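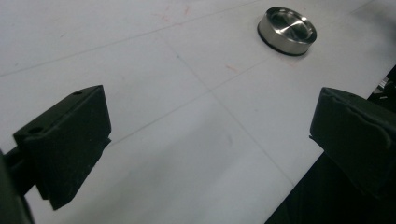

Antoniuk shorts, part IV: Farnard and the problem of the held frame

The fourth disc in the set has one film on it, the eight-minute Farnard, and I have now been through it five times, twice with the sound off. I had it filed as the weakest of the group. I still think the story is thin, but my notes from the first viewing got the animation wrong and I want to correct them.

What I wrote then was that the film is "mostly stills." It isn't. Thibault Riviere, who directed it and drew most of the keys, used 3,032 drawings, according to the booklet. At 24 frames per second, eight minutes is 11,520 frames, so the average drawing is on screen for just under four. That is limited animation by any standard, but it is well above what I had in mind when I used the word stills.

The average hides a lot. The ferry crossing is animated on twos nearly all the way through, and the water has its own cycle of 13 drawings that never lines up with the boat's. Then the customs office arrives and everything stops. The longest hold I found is 315 frames, a bit over thirteen seconds, on the clerk's face. Only the eyelids move, and they are on a separate level.

I had read that hold as a budget decision. Jacqueline Boyer's essay in the booklet says the money did run short, but in the last reel, after the office material had been shot. I have no reason to doubt her, and the drawing count supports it: the final minute is the one that looks starved, with a walk cycle reused three times against the same background.

The transfer is good. Vevell scanned from the negative and left the grain alone. There is some gate weave in the titles and a vertical scratch through part of the crossing. The old tape was cropped on both sides, which cost you the second clerk entirely.

The sound is mono and a little dull above the voices. Yen-ting Tam's score survives better than the dialogue does. Subtitles are accurate as far as I can judge, with one line missing at the ticket window.

Part V will be Zokenier, which is longer and has a plot. I expect it in May, once I have a copy of the longer cut to compare.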